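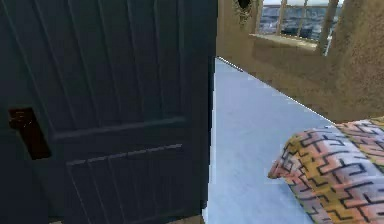
Blue paneled door, partly open. Computer rendering.

Embedded Firmware Engineer, Motor Control
Buklow, Balturwood site
Full time, permanent
Reference: FW-14

Buklow designs drive electronics for small pumps, fans and door operators. The Balturwood site handles firmware, board bring-up and pre-compliance testing. We are hiring one firmware engineer for the Zarko platform, a family of three-phase motor controllers in the 24 V and 48 V classes.

The current Zarko boards use a 32-bit microcontroller with a hardware floating point unit, two 12-bit converters and a timer block with dead-time insertion. The code base is C, with a small amount of assembly in the startup file and the fault handler. The next revision moves to a dual-core part. One core will run the current loop and the other will handle communications, logging and field updates. Most of the work in this position concerns that move.

Duties

Port the existing field-oriented control code to the new part and verify loop timing on the bench.
Write and maintain drivers for the converters, timers, DMA and CAN controller.
Define the shared memory layout and message passing between the two cores.
Extend the bootloader to support signed images and rollback after a failed update.
Review schematics with the hardware group before layout is released, with attention to pin assignment, current sense routing and debug access.
Keep the hardware-in-the-loop test rig running and add test cases for each closed defect.
Support the contract manufacturer during first builds. This involves some travel, normally 2 trips per year.

Required

A degree in electrical engineering, computer engineering or a related field, or equivalent work experience.
At least 6 years writing firmware in C for microcontrollers without a full operating system.
Working knowledge of interrupts, DMA, linker scripts and fixed-point arithmetic.
Regular use of an oscilloscope, logic analyzer and current probe.
Able to read a schematic and a reference manual and to find where they disagree.
Version control with Git, including code review on shared branches.

Desired

Experience with sensorless control of permanent magnet motors.
Experience with a small real-time kernel.
Python for test scripts and log analysis.
Familiarity with MISRA C. We apply a subset, and deviations are recorded in the source.
Exposure to functional safety work on household or light industrial products.

Working arrangements

The position is based at Balturwood. Bench work has to be done on site, and remote work is possible two days a week after the first 14 weeks. Core hours are 10:00 to 15:00. There is no on-call duty. Engineers have their own bench with an isolated supply and an electronic load, and share the dynamometer by booking.

The position reports to Nneka Onuoha, firmware lead. Day-to-day work is with Fabrice Masson on power stage design and Ese Etim on test. Pilot builds of the dual-core board are planned for May, with a first lot of some 3000 units to follow once the pilot results have been reviewed.

Applying

Send a resume and a short cover note as a single PDF to the hiring desk, attention Musa Briggs. Put the reference number in the subject line. In the note, describe one timing or memory fault you traced on real hardware, the tools you used and what the fix was. One page is enough. Do not send source code owned by a current or former employer.

Selection has two stages. The first is a 45-minute phone call. The second is a half day on site, with a code reading session and a bench exercise on a Zarko board. There is no take-home assignment. Travel costs for the site visit are refunded against receipts.

Applications close 31/01/2020. Applicants must already be authorized to work at the site location. We are not using outside recruiters for this position.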